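News > Company News > Electric Vehicles

Home News Models Charging Dealers Contact

Luditmont to open battery trade-in program for older electric cars

April
By Juwita Pangaribuan, Luditmont Press Office

Luditmont will start taking back used battery packs from first-generation Nurnero electric cars this April. Owners who hand in a worn pack will get a credit of $1,708 toward a replacement fitted at a Luditmont service center.

The program covers all Nurnero hatchbacks and vans still on their original pack. The car must be registered to the person making the claim and must be able to drive to the service center. Cars with crash damage to the underbody are not covered.

"Many of these cars have years left in them, but the range has dropped to the point where people are thinking of selling," said Retno Lumbantobing, head of aftersales at Luditmont. "A new pack costs a lot of money. The credit takes a good part of that off the bill."
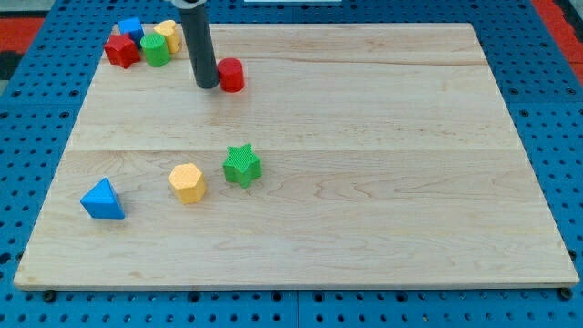
A light-colored wooden board on a blue pegboard work surface.

Luditmont ran a trial with 873 owners last year. The full program has room for 1,026 cars in its first round, and places will be given in the order that claims come in. A second round is planned if parts supply allows.

Packs that are handed in will go to Ayaaba, which will test them and sort the modules. Modules that still hold enough charge will be used in storage units at charging sites. The rest will be sent for recycling.

"We check each module before we decide where it goes," said Aqeel Malik, operations manager at Ayaaba. "Testing a full pack takes 3 days."

The replacement packs come with the same warranty as those in new Nurnero cars. Labor is charged at the normal service center rate and is not part of the credit.

Claims can be made at any Luditmont dealer. Owners will need the registration papers and the most recent service record. Questions from dealers should go to Ghazal Shojaei in the parts department.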